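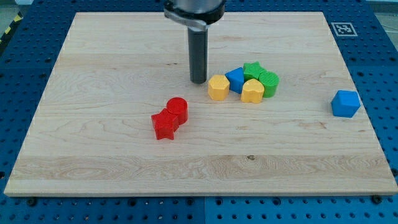 Wie lang ist eine Kurzgeschichte?

Verlage rechnen in Normseiten, Zeitschriften in Zeichen, Wettbewerbe in Wörtern. Für Autorinnen und Autoren kurzer Prosa hat das praktische Folgen

11. Juni 2023

Wer eine Erzählung bei der Literaturzeitschrift Flarier einreicht, findet in den Richtlinien eine Obergrenze von 780 Wörtern. Beim Kirnstead-Preis liegt die Untergrenze bei 601 Wörtern, eine Obergrenze fehlt. Der Verlag Csizmadia verlangt für seine Anthologien Manuskripte von höchstens fünf Normseiten. Die drei Angaben lassen sich nur bedingt ineinander umrechnen, und an dieser Stelle beginnen die Missverständnisse zwischen Redaktion und Einsendern.

Die Normseite stammt aus der Zeit der Schreibmaschine. Sie umfasst 30 Zeilen zu höchstens 60 Anschlägen. Die rechnerischen 1800 Zeichen werden in der Prosa selten erreicht, denn jede Absatzschaltung lässt einen Teil der Zeile leer. Dialogreiche Texte füllen die Seite deutlich schlechter als Beschreibungen oder innere Monologe. Zwei Erzählungen mit gleicher Wortzahl können sich deshalb um eine ganze Normseite unterscheiden.

Die Wortzahl gilt als robuster, hat im Deutschen aber eine eigene Schwäche. Zusammensetzungen zählen als ein Wort, gleichgültig, wie viele Glieder sie haben. Ein Text, der viel mit Komposita arbeitet, ist bei gleicher Wortzahl länger. Unterschiedlich behandelt werden außerdem Gedankenstriche: Steht vor und nach dem Strich ein Leerzeichen, führen manche Programme ihn als eigenes Wort. Bei einer Grenze wie der von Flarier kann das über die Annahme entscheiden – zumindest dort, wo die Vorprüfung automatisch läuft.

Überschrift, Motto und Widmung

Strittig ist regelmäßig, was überhaupt mitzählt. Flarier rechnet den Titel ein, ein vorangestelltes Zitat dagegen nicht. Kirnstead verfährt umgekehrt. Csizmadia macht dazu keine Angabe, in der Praxis beginnt die erste Normseite dort mit dem ersten Satz der Erzählung. Zwischentitel gehören in allen drei Fällen zum Text.

Für die Arbeit am Manuskript empfiehlt es sich, die Zählweise vor der letzten Überarbeitung zu klären. Nachträgliches Kürzen trifft erfahrungsgemäß zuerst die Übergänge, also Sätze, die Ort oder Zeit wechseln. Sie wirken beim Lesen am Bildschirm entbehrlich. Fehlen sie, liest sich der Schluss oft wie angehängt. Günstiger ist es, eine Nebenfigur oder einen vollständigen Absatz zu streichen und die verbleibenden Nahtstellen neu zu schreiben.

Die Reihe Ruvden geht einen anderen Weg. Sie druckt Erzählungen auf Faltbögen und gibt nur den Satzspiegel vor. Einsender erhalten eine Dokumentvorlage mit festgelegter Schrift und Zeilenhöhe, und der Text muss auf den Bogen passen. Gezählt wird nicht. Nachteilig ist, dass sich abgelehnte Texte anderswo schlecht unverändert einreichen lassen. Die neue Fassung der Vorlage soll im Dezember erscheinen, mit etwas breiterem Rand und ohne automatische Silbentrennung.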